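Plukik opens its guest room bedding line to everyone this October

August 22, 2019
By Niamh Hennessy
2 min read

I've been making pillowcases for seven years, and I still get a little giddy when a new print comes back! So I'm very happy to say that Plukik's bedding for small spare rooms goes on general sale in October, through our own shop and at Nic Aodha.

We started with the single bed in the corner, the one that gets a coat thrown on it until your sister calls to say she's coming. Plain cream sheet, one loud pillow - that was the whole plan.

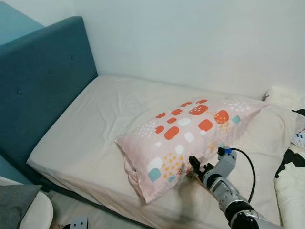 We tried the set out with 381 households first, and most of them told us the same thing: keep the sheets quiet and let the pillowcase do the shouting. Anderson Pimentel drew 17 prints for us and I fought for every one (I lost a few).

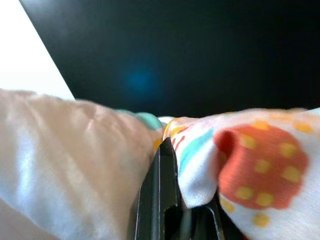 Prints have to survive being scrunched, because nobody I know smooths a pillow before breakfast. Anderson draws his shapes big for that reason, and even with the cloth all crumpled into folds you still get that orange-red blob and the mustard-yellow dots. Pillowcases will be sold singly or with a sheet - your pick.

Comments

Rónán Phelan: Will there be a double?

Niamh Hennessy: Not this year, sorry!

Nivaldo Seixas: My daughter wants the dots on everything now.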